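Workshop Tips: Getting Your Bench Ready for a Tidying Arm

Having spent the winter with the Lerkier bench-clearing service on trial, I can report that it costs 12 pounds a month and has opinions about how you leave your pencils. A few habits make life easier for both of you.

Leave the big items well apart. Hammers, clamps and boards want a hand's width of bare table between them.
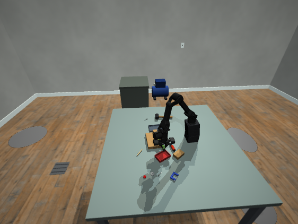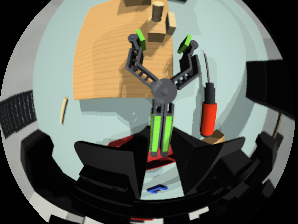 Screwdrivers go down singly, never in a heap. Mine picks up a lone one on most tries and regards a pile much as I regard my tax return.

Decant small screws into a shallow tray before you start the run. It will go after a stray one, but you could make a pot of tea in the meantime, and drink it.

Anything round should live in a box with sides. I lost a ball bearing in November and it has yet to write.

Wipe the fingertips with a barely damp cloth. Mandla Mokoena at the Brornstead branch swears by washing-up liquid, one drop, and he has been right about everything except the delivery date.

Bolt the base down before the first run. The leaflet leaves this until page four, after the warranty.

Is it worth the money? If your bench looks like mine, yes, with the basic plan. The premium one adds a weekly tidiness score by email, and I already have a sister for that.

Florence Bélanger, March 2024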